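Polling Place Pre-Opening Inspection – Checklist with Comments
Site: Cistville Grange Hall, Precinct 17
Election: July municipal ballot
Inspection completed: May 2021
Inspector: Boglárka Szalai
Reviewed by: Catherine Forsyth, Elections Office

Ratings: P = pass. C = pass with condition. F = fail, must be fixed before the site is confirmed. N/A = does not apply to this site.

Section A. Access and approach

A1. Site can be reached by public road without crossing private land. P
A2. Directional signs approved and on order. C
Comment: The sign order still lists the old hall entrance. Jaramillo to reprint the arrow panels. Main panel text is correct.
A3. Approach surface suitable for voter traffic and delivery vans. C
Comment: Surface is worn but usable. No painted center line. Road department has been sent the standard notice. Delivery drivers to be told to keep speed down with equipment on board. 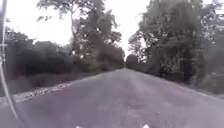

Item A3. Approach road, with shallow potholes and patches near the middle of the lane.

A4. Accessible parking marked and within the permitted distance of the door. P
A5. Door opening width and threshold height. C
Comment: Width passes. Threshold needs the portable ramp. The ramp from the last election was returned without its rubber foot strip and must not be used until the strip is replaced. See Open Items.
A6. No campaign material within the restricted zone. N/A at this stage
Comment: To be checked by the precinct captain on election morning and again at noon. The boundary was paced out with the hall manager. The notice board by the side door falls inside it and must be cleared of anything naming a candidate or a ballot question, including old newsletters.

Section B. Room layout

B1. Voting booths placed so that no screen or ballot faces a window or walkway. F
Comment: The proposed plan puts the end booth with its open side toward the kitchen hatch. A person standing at the hatch can see the writing surface. Either turn the row or keep the hatch shutter down and locked. Turning the row is preferred. Revised plan required.
B2. One-way route for voters, with separate entry and exit. P
Comment: Entry by the front, exit by the side. Exit door opens outward and stays open on its own stay. Remove the coat rack.
B3. Spacing between check-in stations. P
B4. Waiting line space, indoors and covered. C
Comment: Indoor line space holds 20 persons at the spacing now in force. Past that number the line goes outside, where there is no cover. Ezequiel Carrillo has asked for a canopy. The request is supported.
B5. Seating for voters who cannot stand. P
B6. Ventilation. C
Comment: High windows on the north wall open but need a pole. The pole was not found. If it does not turn up, the office will supply one. Fans are not to be aimed across the check-in table, as they move the paper.
B7. Hand sanitizer and spare masks at entry. C
Comment: Dispenser stand present, no refill stock on site.

Section C. Equipment delivery and storage

C1. Secure room available from delivery to opening. P
Comment: Former office behind the stage. One door, no window. Lock changed after the last election. Two keys, both signed for.
C2. Delivery plan on file. C 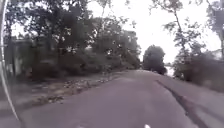
The ballot scanner and the accessible voting unit travel in one van, in their transit cases, with seals applied at the warehouse and read back over the phone before the doors are opened. The draft plan from Uvov allows 25 minutes for unloading, which is accepted for the equipment listed. The draft also has the van pulling up on the road and the cases wheeled along it to the hall drive. This part is not accepted. The cases run on small hard casters, and the long dark seam down the right part of the road gets wider as it goes, on the same line the cases would take. Unload in the hall drive. If the drive is blocked, hand-carry with two people to a case.

C3. Seal log present and blank pages numbered. P
C4. Scanner power supply on its own circuit. F
Comment: The wall outlet shown on the plan shares a circuit with the kitchen. The coffee urn tripped the breaker during the inspection. Use the outlet to the left of the stage, which was tested separately and held. Floor cable cover needed for the run to the scanner. Kitchen appliances stay unplugged during voting hours in any case.
C5. Backup battery test. C
Comment: Battery supplied by Cultelon. It took over when wall power was cut and gave no fault code. The label showing the last replacement date is missing. Supplier to confirm the date in writing, or swap the unit.
C6. Emergency ballot bin present, with working lock. P

Section D. Staffing and procedure

D1. Precinct captain named and trained. P
Comment: Benedita Correia. Refresher completed.
D2. Poll workers assigned. C
Comment: 3 posts still open on the afternoon shift.
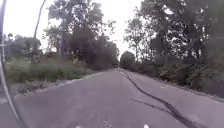 Names for these posts should reach the office before the training list closes. A worker who has missed training may serve as a greeter but may not handle ballots or the seal log. Transfers from another precinct are allowed with the agreement of both captains – a phone call is enough, but it must be noted on the staffing sheet.

D3. Language assistance. P
Comment: Ngọc Mạc assigned for the full day. Translated instruction cards checked against the current ballot text. One card still carried the old closing hour and was withdrawn.
D4. Provisional ballot procedure posted at check-in. P
D5. Incident forms available. P
D6. Evacuation plan covers custody of ballots. C
Comment: The plan names a meeting point but does not say who takes the ballot box and seal log outside. Name one person per shift, plus a substitute.

Open items

B1 Revised booth plan. Owner: Correia.
C4 Scanner moved to stage outlet on plan, cable cover ordered. Owner: Carrillo.
A5 Ramp foot strip. Owner: Elections Office stores.
C2 Corrected unloading point. Owner: Uvov.
C5 Battery date. Owner: Cultelon.
D6 Custody names. Owner: Correia.

Status: NOT CONFIRMED. Site may be confirmed without a second full visit once B1 and C4 are closed and photos of the new layout are received. All C items to be closed before equipment delivery.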